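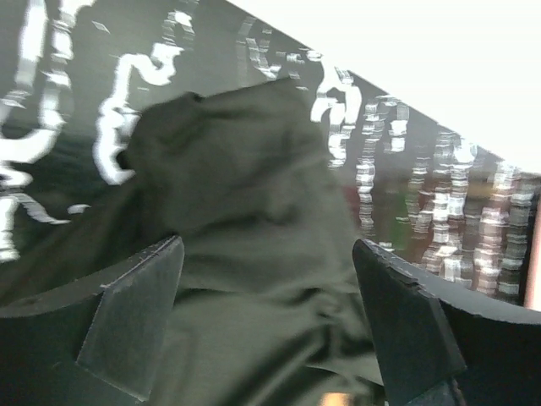

Olive green cloth, bunched.

November 15, 2024

Dye room. Iron bath again, trying to get the Jitaru greens to come out the same color two times running. Long day, writing this fast before I forget the order of things.

Where we were: the September greens were fine on the small swatches and went wrong at full size. Blotchy along the folds, almost brown on one end, yellow still showing at the selvage. I blamed the iron at the time. Less sure now.

Set up today as follows. Cotton twill from the Stoltard roll, scoured yesterday, left in the rinse overnight. Alum mordant as usual. Weld bath made fresh, strained twice, still bits in it. Weighed everything dry on the Fivus scale. It drifts if the heater is on next to it so I moved it to the windowsill and re-zeroed. Should live there permanently imo.

Fabric dry weight for the test pieces 100 g each. Weld bath held below a simmer, I kept having to turn the ring down, it only has two moods. Pieces in for 30 minutes, lifted, turned, back in. Yellow was very good. Strong and clear, the best yellow we've had off this batch of weld. Nearly stopped there.

Iron next. Old method was iron straight into the weld pot, stir, hope. New method: seperate bath, lukewarm, iron dissolved in a jar first and strained through a coffee filter, then cloth in already wet. Moved the cloth the entire time. 5 minutes and out. Color shift starts right away and keeps going after you lift it, so you have to pull it when it still looks too light. I know this. I still left the first piece too long.

Results in order:

Piece A — too dark, went past olive toward mud. Even though, no blotches at all. Handle a bit harsh.

Piece B — pulled early. Good olive, slightly on the gray side. Even.

Piece C — same as B but folded loosely on purpose to see if the folds marked. They did. Pale line down every fold, and a dark rim next to the line. So that's the September problem, or most of it. Not the iron strength. The cloth was packed in the pot and couldn't move.

Piece D — half the iron, same time. More of a moss color. Pretty, wrong for this job. Keep the swatch for the book, somebody will want it.

So the pot is too small for the full lengths. Have been avoiding writing that down. Options: cut the lengths shorter before dyeing and lose some at the seams, or use the big Rovard kettle in the back, which needs descaling and has a bad lid. I vote kettle. Descaling is an afternoon. The lid can be a tray with a brick on it.

Water: pH strip said slightly high again, same as last week. Added a splash of vinegar to the alum bath and not to the weld (weld likes it on the alkaline side, don't let anyone "fix" that). Would like to try rain water for one round, there is plenty of it in the barrel just now. Needs straining, it's full of leaves.

Rinse took forever. Iron has to come out properly or it eats the cotton over time, the old sample from the bottom drawer tears like paper now if you pull it crosswise. Rinsed until clear, then a neutral soap wash, then rinsed again. Hung in the shade, not over the radiator. The radiator stripe on the last lot was my fault.

Rub test, dry cloth and damp cloth, ten strokes each. B leaves hardly anything dry, faint gray on the damp. A leaves plenty both ways. Did not test D, ran out of white rag.

Light test started: strips of B and D under card, half covered, taped to the south window. Labelled in pencil this time. The marker faded before the dye did on the last one.

Put away and tidied, more or less.
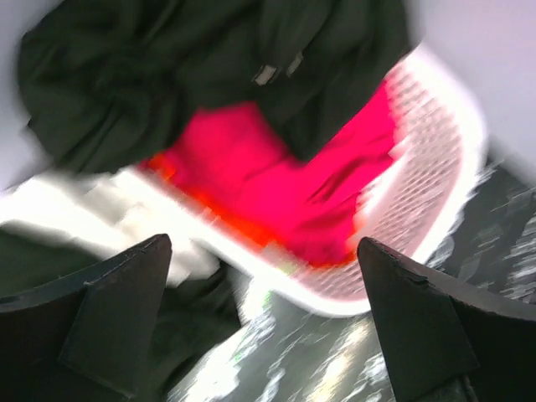
Laundry basket, white plastic.

Stock. Alum fine, enough for the winter. Weld getting low, there is one more sack and it smells a bit musty, needs looking at before it goes in anything. Iron: ordering 100 g more from Stoltard, which sounds like nothing but lasts ages at these strengths. Coffee filters gone. pH strips nearly gone. Gloves only in small, useless to me.

Also the iron jar and spoon now have red tape on. Please keep them out of the madder stuff. A trace of iron in madder turns the whole pot to plum and we have no order for plum.

Next time:
— descale kettle, measure how much water it really holds, the number painted on the side is wrong
— one full length through B's recipe, cloth moving the whole time, two people on it
— rain water round, weld only, no iron, compare against the tap yellow
— decide with Jitaru if the slight gray is ok, send them B and not D or they will ask for D
— check the windw strips, don't peek before

Extractor fan is making that noise again. Left it off and opened the door.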